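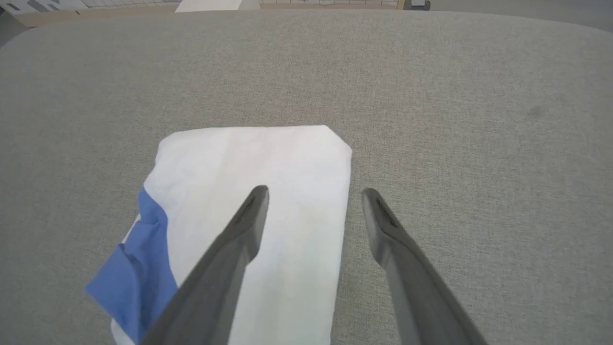

KILLTON – A small company on the second floor of a former shoe warehouse is paying people to fold laundry very slowly, and it would like them to do it again, please, from the top.

Stavavon, which moved to Killton in May, is teaching a two-fingered robot to handle clothes and tidy up after a household. The teaching is done by remote control. An operator sits a few feet away with a pair of hand grips, closes one, and the robot's gripper closes too. Every move is recorded, and the recordings are later fed to software that is supposed to work out what a person would do with a shirt.

What a person would do with a shirt, the company has learned, varies a good deal. Some operators fold sleeves in first. Some fold the whole thing in half and hope. One school of thought in the building holds that a shirt is finished when it is roughly a rectangle, and the company has so far declined to rule on the matter.

The count stood at 3,764 recorded demonstrations when this reporter visited. Of those, 2,026 had been judged good enough to keep. The rest were set aside for reasons listed on a clipboard by the door, among them "dropped," "dropped again" and "operator sneezed."

Operators work in shifts of two hours, which most of them describe as plenty. The grips are light, but there is no feeling in them, so a person has to judge by eye whether the robot is holding a sleeve or just the air beside it. New hires tend to pinch too early. Experienced ones pinch too late and blame the lag.

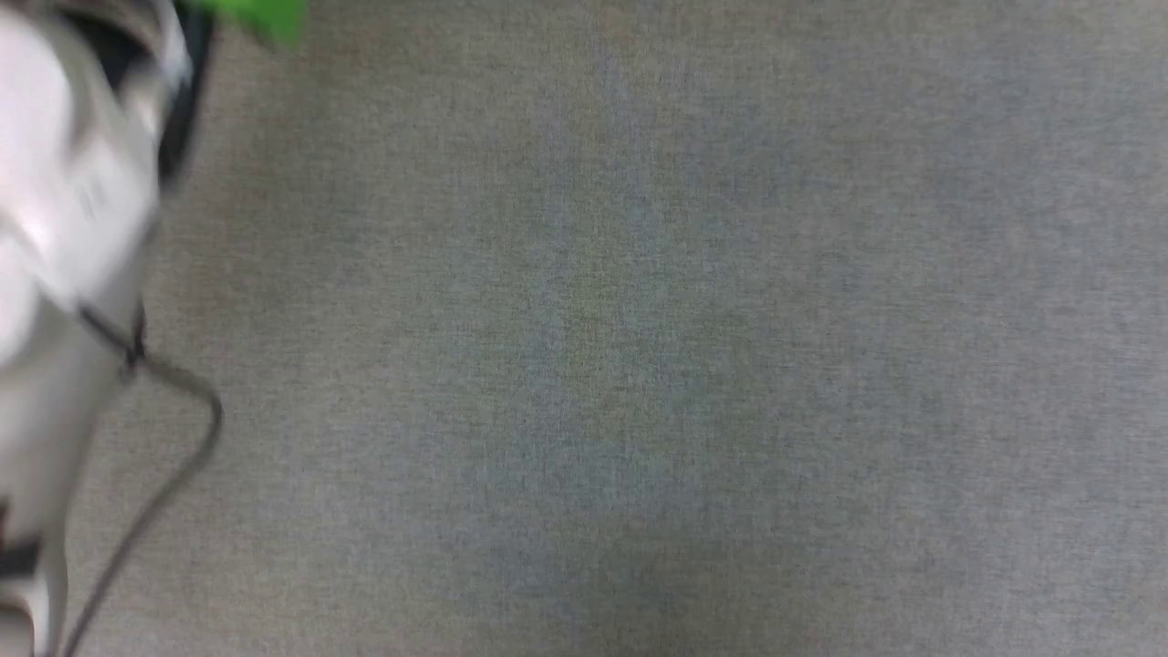

Clothes are only part of the job. The robot is also being shown how to pick things up and move them, a chore that many Killton parents have been demonstrating by hand for years without visible results in the student. Stavavon's staff say the floor work goes faster than the folding, mainly because a thing on the floor has only to end up somewhere else.

The control software comes from Ikonen, a supplier the company has used since it started. An update in the spring swapped left and right on the grips for most of a morning. Those sessions were not kept either.

Stavavon plans to have the robot try the folding with the operator's hands off the grips later this year. It has set itself a target of another 2,000 usable demonstrations before then and is hiring for the evening shift, which starts at 5 p.m. No experience with robots is needed. Applicants will be asked to fold a T-shirt at the interview, and the company says there is no wrong way to do it, though it will be taking notes.

A rival outfit in Stondano is said to be working on towels.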